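Service Robotics Lab, handout 6
Setting up the two-arm unit in simulation before you touch the real one
Notes: Jana Fuchs. Corrections to Volker Pfeiffer pls
Rev. April 15, 2021

Read before the session. Bring the printed joint sheet.

Start order. Load room file first, robot second. Other way round and the body spawns half in the floor. Use the Kostcombe room, not Lovley (Lovley still has the old door hinge values). Config number is 1654, type it in, don't pick from the list.

Home both arms. Wait for both to report. Then check tool assignment, left and right are NOT the same gripper. Small one left, parallel jaw right. If you swap them in the config the sim wont complain, it just uses wrong finger limits and you lose an hour.

Head view: tilt down until you have both grippers and the bottom of the door together. Shoulders will be in view, fine. Write down the tilt value, you need it in part 2.

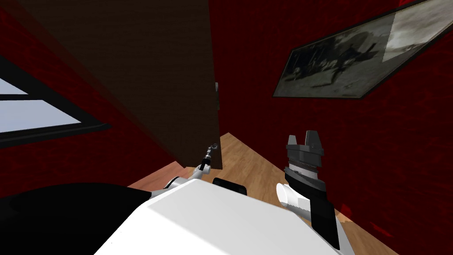 Clearance check next. Jog the left arm at 10 percent speed, never more near the door. Watch the tip against the lower corner, contact flag on. If it trips, back off along the same path, dont re-home from there, the elbow swings wide.

Right gripper: open fully, read finger gap, close, read again. Repeat with force limit at 40. Gap readings should match both times. If not, the zero offset is stale. Run the offset routine, save, restart the controller. Restart means restart, not pause.

Handle task only after all that. Approach with wrist level, see Görtz notes ch. 6 for the frames.

Common faults
Arm drifts after homing: gravity comp off
Gripper wont open: tool not assigned
Door jumps on load: wrong room file, see above
Black view: head node not started

Hand in: tilt value, both gap readings, contact log. Put your name in the log file this time.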